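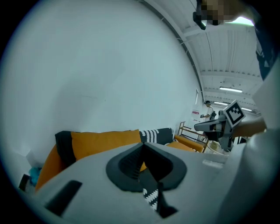
Home Our Work Where We Operate Reports About Us Contact

About Irham

Irham fits solar panels and batteries to schools and community halls that have no grid connection, or have one that fails most afternoons. We have been doing it long enough to be suspicious of most of what gets written about it, including some of our own early brochures.

The usual story goes like this. A container arrives, the panels go up, somebody cuts a ribbon and the lights come on. The story stops there. Our founder, Adesuwa Briggs, spent her first years in the field visiting sites where that had already happened, and her notes from the time are mostly about flat batteries, missing fuses and inverters being used as shelves. She started Irham to find out whether a small outfit could do better. The answer so far is "sometimes".

What we do

We have 21 systems in service. Between them they supply classrooms used by 2493 students, though we'd ask you to treat that figure with some care. It is an enrolment figure, supplied by the schools, and enrolment and attendance are different things. The number of students who were in a room with working lights on a day when we checked was 1258. We publish both. Funders tend to quote the first.

Most of our equipment is the Prilidmont kit, a wall-mounted battery and controller that a local electrician can open and repair with ordinary tools. It is heavier than the sealed units and it won't win a design prize. We tried sealed units at two schools and took them out again.

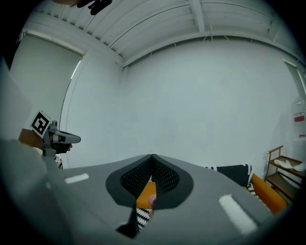

We don't claim that electricity improves exam results. It might. The studies we've read disagree with each other, and the ones with the biggest effects seem to be paid for by people selling panels. What we can say is that a school with power can run a fridge, a printer and an evening class if it has somebody to teach it – and that last part isn't something we can install.

How we are paid

About half of what we receive is grant money and the rest is fees. Schools pay a small monthly charge that goes into a battery replacement fund, held locally. Some people in our field think charging is wrong. We used to think so too, until the first batteries wore out at Villalobos and there was no money for new ones.

We don't sell carbon credits. We were asked to look at the Nedatora scheme, read the paperwork twice and couldn't work out who was counting what.

Visits and questions

Our next site reports come out in December, faults included. If you want to see a system before giving us money, ask, and we'll try to arrange it at a school that hasn't been tidied up for you.

Page last updated 10/11/2025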